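Tellorari blocks - mixing old and new in one bin, how do you all sort them

Board: Play Room & Storage

marble_run_mom
OK so quick question, typing on my lunch. Got a second big lot of Tellorari blocks from a neighbor who's moving. Already had the set from when my oldest was three. Now I've got 612 of them in total (yes we counted, rainy afternoon, kids' idea not mine) and they're in two shopping bags and a drawer. Need a system. By color? By length? By old/new? The old ones and the new ones aren't quite the same and it's bugging me more than it should.

Kids are four and seven if that matters. Room is small. Shelf is the low kind, two rows of bins.

porchlight22
By length. Always by length. Color looks pretty for one day.

gavalas_fan
Disagree. Mine won't clean up by length, can't tell the middle size from the next one up. Color they can do half asleep. We have the Gavalas bins, the shallow ones, one color per bin, done. Grays and blues go together, nobody argues.

porchlight22
But then they're building and dump out every bin to find three long ones. Every single time. Been there. Carpet was blocks for a month

gavalas_fan
Shallow bins. You can see the long ones from the top. That's the whole point of shallow.

tuckerbasement
One bin. One big bin. They're blocks.

marble_run_mom
lol. One bin is what we had. The four year old climbs in it

tuckerbasement
Sounds like a good bin

hemlock_rd
What do you mean the old and new aren't the same? I've got a batch from a school sale and a batch bought new and I never noticed, but I also never looked.

marble_run_mom
Corners mostly. The older ones are sharper at the top, the newer ones feel rounded over a little. And the blue-gray isn't the same blue-gray. Side by side on the window sill the old one is greener. Could be sun, the old ones sat in a front room for years.

hemlock_rd
OK now I have to go look. Thanks a lot

hemlock_rd
Looked. You're right. Mine are different too and now I can't unsee it. The old ones are a hair thicker? Or I'm imagining. If you stack ten of each, the old stack is a little taller. Not by much but the roof pieces won't sit flat when you mix.

porchlight22
That's why old/new has to be the FIRST split and then length inside that. Otherwise you get wobbly towers and crying.

gavalas_fan
Kids cry at towers anyway. Not splitting a set over a hair.

Marietjie Gumede
Hi all, usually just read here. I run a small play group, mornings only, and we've been through this with a lot of blocks from a lot of houses. What I'd do with your shelf:

Top row, the sizes they reach for constantly. For us, the middle length and the short squares.
Bottom row, long ones lying flat, all facing the same way. Standing them up in a bin looks neat and then the whole row goes over when one comes out.
Odd pieces (arches, roofs, the wedges) in something with a handle so it can travel to the rug.

Color I leave alone. They sort by color on their own when they feel like it, and it's a nice thing to find them doing. And I do keep the old ones apart, in a basket of their own with a ribbon on the handle. The kids call them the grandma blocks.

marble_run_mom
Grandma blocks!! Stealing that. How many fit a bin before it's too heavy for a four year old to drag?

Marietjie Gumede
Fewer than you'd think. If I can't slide it with one foot it's too full. I've stopped going by number.

tuckerbasement
The label on my Malotden crate says holds 500 blocks. It does not hold 500 blocks unless you pack them like bricks, and then good luck getting your fingers in.

porchlight22
Those crates are fine for the garage. Not for kids. Lid pinches.

tuckerbasement
Took the lid off. It's a coffee table for the dog now

hemlock_rd
Wait, can someone settle the rounded thing. Are the new ones rounded on all the edges or just the ends? Mine are only rounded on the ends, as far as I can tell with my thumb. If there's a third kind going around I want to know before I buy more.

gavalas_fan
Ends only here too.

marble_run_mom
I think ends only but I wasn't careful. They're in the bags again, will dig later. Also what's everybody cleaning them with, the neighbor's lot is sticky. Juice I hope.

porchlight22
Damp cloth, tiny bit of dish soap, dry right away. Don't soak.

gavalas_fan
I soaked mine. They're fine.

porchlight22
They're fine so far

gavalas_fan
Three years of so far

Marietjie Gumede
Damp cloth for us too. Lay them out on a towel in one layer, flip them after lunch. We do the whole lot twice a year, May and then again before the holidays, and the kids do the wiping. Takes all morning and the floor gets cleaner than the blocks.

marble_run_mom
OK will try the cloth. Not soaking, the drawer ones already have something going on at the corners.

Drindumach_dad
Coming in from the other thread. I've got one of the pale ones here, blue-gray, and I'd call the top slightly rounded, you can see a bit of the narrow side too. Compare with yours.
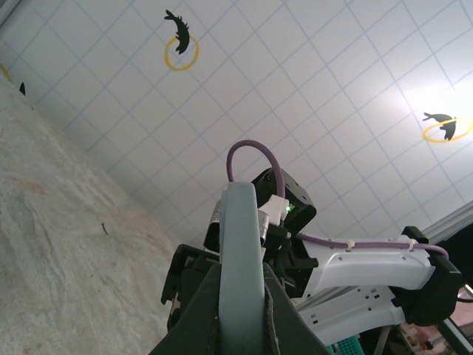
Last edited by Drindumach_dad on 1 Mar 2022

hemlock_rd
OK yeah, slightly rounded up top, same as my newer batch I think. Color's close too. Mine might be a touch darker but my phone makes everything darker.

marble_run_mom
Paler than my old ones for sure. Old ones next to that would look almost green. Is yours from a full set or loose?

Drindumach_dad
Loose. Came in a mixed bag, $20 for the bag, no box. So can't swear which run it's from, or that it's Tellorari at all. Nothing stamped that I could find.

porchlight22
See and this is the problem with mixed bags. You don't know what you've got till the roof won't sit.

tuckerbasement
$20 a bag is good though

gavalas_fan
I'd buy it. Put it in with the blues and grays and move on with my life.

hemlock_rd
Does the marbled counter or whatever that is throw the color off? I had mine on a yellow blanket and it looked like a totally different block.

Drindumach_dad
Might do. Hard to say. Try yours on something pale and see.

hemlock_rd
Tried it on the bathtub edge. Looks bluer there. So I don't trust any of my colors anymore, great

Marietjie Gumede
Colors drift between batches, ours do, and faded ones drift again. I'd go by feel. Eyes closed, thumb over the top edge. The children are better at it than the grown ups, we made it a game. Two piles, soft tops and sharp tops. Good for a wet morning.

marble_run_mom
Doing that tonight. Seven year old will love it, four year old will throw them.

marble_run_mom
Update, sort of. We did the thumb game. 331 sharp tops before the four year old mixed the piles, so take it as a rough score. Everything else is soft top or in the couch. Soft tops went in the low bins by length (sorry gavalas_fan), sharp tops in a laundry basket with a ribbon on it. Arches in a lunch bag for now because I don't own a thing with a handle.

porchlight22
By length!!! Thank you

gavalas_fan
Give it two weeks.

hemlock_rd
How are the long ones? Flat or standing?

marble_run_mom
Flat. Tried standing first, went over exactly like Marietjie said. Only bad part is flat takes up the whole left bin and now the squares are squished. May steal a shelf from the puzzles.

tuckerbasement
Puzzles can go in the crate

porchlight22
No lid

tuckerbasement
Dog has the lid

Marietjie Gumede
A roasting pan works for the squares if you have an old one! Low sides, handles at both ends, slides nicely on carpet. Ours has been going for years and you can hear from the next room when someone's cleaning up.

marble_run_mom
OH I have one of those. Wedding gift, used it once. Going to go look.

gavalas_fan
What about pictures on the bins? We taped an outline of one block on each when they were little, just traced around it with a marker. Even works for length if you trace it real size. I'll give you that much, porchlight.

porchlight22
Screenshotting this

hemlock_rd
Real size outline is smart. Trace the actual block, don't draw it. I drew mine freehand and the long one came out looking like a surfboard.

Drindumach_dad
Does tape hold on the Gavalas ones? Mine peels by the end of the week.

gavalas_fan
Wipe it with rubbing alcohol first, let it dry, then the wide clear tape over the whole paper. Not just the corners. Been up since we moved in.

marble_run_mom
Roasting pan is in. Squares fit with room left over. Tracing tomorrow, out of paper. Will someone remind me about the sticky ones, they're still in the bag by the door and I keep stepping over them

porchlight22
Wipe the sticky ones. Don't soak.

gavalas_fan
Soak them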